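March, bench notebook, kitchen cell

Started just after nine. Kettle first, then the planner, which is the correct order and the only part of the day that ran to schedule.

Yesterday's complaint, for anyone picking this up cold: Culska (our grasp-and-place stack) dithers. Ask it for one object on a busy table and it plans a perfectly decent approach, gets most of the way there, decides it preferred a different grasp, backs off, and does it again from the other side. Akihiko Hamada calls this "browsing". I had blamed the grasp scorer. Akihiko had blamed my grasp scorer, a subtly different position.

Replayed the logs from the last Mustcombe visit with the scorer frozen, so it was only allowed to rank candidates once at the start of each attempt. The browsing went down but didn't stop. So there are two faults, and I owe the scorer half an apology.

Fault one is the re-ranking. Every new perception update produced a fresh candidate list, and the top two grasps on anything long or lumpy were within a whisker of each other, so noise picked the winner. I've added hysteresis: the current grasp keeps its place unless the challenger beats it by a clear margin for 3 updates in a row. Crude, but I can explain it to a visitor in one breath.

Fault two took until lunch. The segmenter runs on the compressed overhead stream, and the mask for the target changes shape as the arm comes in over it. The tracker was treating whatever the fingers hid as fruit that had gone missing, shrinking the object, and moving its centre away from the hand. The planner then very sensibly chased the centre. Bananas are the worst for this, being several objects' worth of shape under one label.
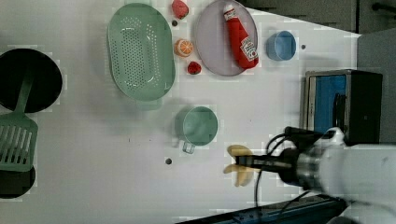

Why not just stop updating the mask once the gripper gets close?
Things do get nudged on the way in, and a frozen mask would leave the arm closing on where the object used to be. What we do now is project the arm model into the camera view, mark those pixels as "unknown", and leave them out of the update. The visible part can still shift the estimate, and the hidden part is assumed to come along with it.

The projection needs a decent arm outline. Ours is the manufacturer's mesh with no cables on it, and cables are where the segmenter gets creative. I padded the mesh near the wrist until the looped ones were covered. This is a fudge and is labelled FUDGE in the config, in capitals, so that future me can be cross with the right person.

Ran the replay set again with both changes in: 917 attempts, headless, on the Fu box (the slow one, the fast one being occupied by Akihiko's calibration sweep, as it has been since roughly the dawn of time). Attempts with at least one change of mind after the halfway point went from 200 to 71. I went through a fair few of the remaining ones by hand. Mostly they fall into two heaps:

– Target partly under or over something flat. The depth edge between a utensil and whatever it's resting on is hopeless, and the two get merged on one update and split on the next. Hysteresis delays the panic without curing it.

– Dark things. The inside of a black pan is, as far as the depth estimate is concerned, a hole to the centre of the earth. The planner offers grasps in there with great confidence.

For the second heap I've put in a floor: no grasp candidate may sit below the fitted table plane. I am slightly embarrassed this wasn't there already. Checked the history and it was, until I removed it in a commit with the message "tidy".

Then a live go after tea. Akihiko had the stop button and an expression. Speed limit down at a crawl, same command over and over, arm sent back to home each time. The approach looks calmer in the trace: wrist yaw is a nearly straight line now where it used to be a saw. I won't write down a success rate from an afternoon of poking, having been caught that way before.

One new oddity. With the arm pixels masked out, update latency has crept up by around a frame, and the controller's prediction step doesn't know. Fixable by stamping the mask with the capture time and not the time it left the segmenter. The Futach driver does expose the capture time, in a field called "reserved2". Of course it does.

To do:
Timestamp fix, before anyone turns the speed up
Merge the hysteresis branch (Akihiko to review, he wants the margin in the config and he's right)
Proper cable model, or at least a less shameful fudge
Write a test for the table floor so I can't tidy it again
Get the fast box back

Left the sweep running. Lights off at ten to seven.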